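小方块大世界:我的积木与桌面小物图集

二〇二一年的春天,我终于把这一页整理出来了!从二月开始拍,断断续续攒了885张,挑来挑去留下的都舍不得删,最后狠下心,只写了其中一些。我对小方块这种东西有种说不清的喜欢:拿在手里刚刚好,叠起来有声音,放在桌上一排,心情就跟着整齐了。家里人说我一把年纪还玩积木,我说这哪里是玩,这是正经爱好(好吧,也是玩)。

下面按收进来的先后排,每件写一两句,想到哪儿写到哪儿。有些是旧货,有些是朋友送的,有些是我自己锯的,锯得不太直,请多包涵。

一、第一盒
Hirmont 的老积木,在旧货摊上遇到的,50块钱,连盒带走。盒盖里面还有前主人用铅笔写的加减法,算错了两道,我一直没擦。

二、字母块
缺了 Q 和 W,别的都在。我拿来给书架分区,用了好几年,朋友来了总要偷偷拼个自己的名字,走了我才发现。

三、榉木原色
没上漆,摸起来微微发涩,越用越滑。木头味到现在还有,打开抽屉就能闻到,太喜欢了!

四、Jaston 的骰子坯
还没有点数的骰子,边角磨得很圆。本来打算自己点上去,点了一颗,手抖,六点点成了七点,剩下的就让它们白着吧。

五、Eugeniusz Chmielewska 寄来的一包
我们是在论坛上认识的,他攒方块比我还早。包裹里塞满了旧报纸,每一块都单独包好,拆了整整一个晚上。信里还附了他那座塔的搭法,我照着搭,搭到一半就塌了,又搭,又塌,第三回总算立住了。

六、白色小方块
说到白色,我要多写几句。白方块最朴素,也最耐看,放在深色桌面上特别精神,几块排开就已经很好看了,根本不用搭什么。早上的光和傍晚的光照上去,完全是两种颜色,我常常端着茶杯看半天。

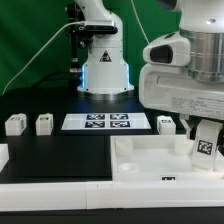 白的还有一个好处,就是跟什么都配。旁边摆黑白格子的东西,显得利落;后面衬一块绿,又一下子清爽起来。我试过红的、黄的、蓝的底色,试来试去还是最爱绿底,看久了眼睛也不累。缺点当然有,容易脏,指印一按一个,我现在都是洗了手才碰。

七、Larnness 的彩色套装
一盒40块,颜色很老派,那种有点发灰的红和有点发灰的蓝。装回盒子的时候必须按原来的顺序,不然盖不上,我每次都要拼上一会儿。

八、软木块
轻得像没有重量,掉在地上也没声音,半夜玩最合适。吸了点茶渍,反倒像花纹了。

九、自己锯的
拿窗框的旧料锯的,最大的一块边长8厘米,最小的只有指甲盖那么点儿。没有一块是真正的正方体,叠高了会自己拧着转,歪歪扭扭,可我偏偏最宝贝它们。砂纸从粗到细换了三种,磨了一个多星期,满屋子木粉。

十、Amoah 的陶块
手工捏的,每块都有点鼓,釉色从灰绿到墨绿,找不出两块一样的。碰在一起叮的一声,很清脆,我忍不住老去碰。磕掉过一个角,用金色颜料补上了,补得一般,但是远看真漂亮!

十一、镂空方框
只有边没有面,叠在一起影子特别复杂。下午三点多把它们挪到窗台上,影子能一直拉到地板中间,我家猫会去扑。

十二、收纳
最后是它们睡觉的地方。从前全倒在饼干筒里,找一块要翻到底,现在改成了浅托盘,一层一层放在柜子里,每层垫一张毛毡。深色的毛毡配浅色的块,浅色的毛毡配深色的块,拉开抽屉一目了然,光是拉开看看就很高兴。托盘别买太深的,手指伸进去夹不出来,我吃过亏。

几句零碎的:

常有人来信问怎么清洗。木头的只用拧干的布擦,千万别泡;陶的随便洗;白色那些我用软毛牙刷蘸一点点肥皂水,刷完放在毛巾上晾着,别晒。

还有人问叠多高才算高。我自己的纪录是用榉木那套创下的,高到要站在凳子上放最后一块,放完连气都不敢喘,刚转身去拿相机就听见哗啦一声。所以这一页里没有那张照片,唉!

夏天想做一组透明的,正在找料子,有谁手上有切剩的亚克力边角料,请一定写信给我,拿我锯的方块跟您换。如果您也有舍不得扔的小方块,不管是玩具、样品还是骰子,都欢迎拍了发过来,我很乐意单独开一页放大家的。

更新于2021年4月18日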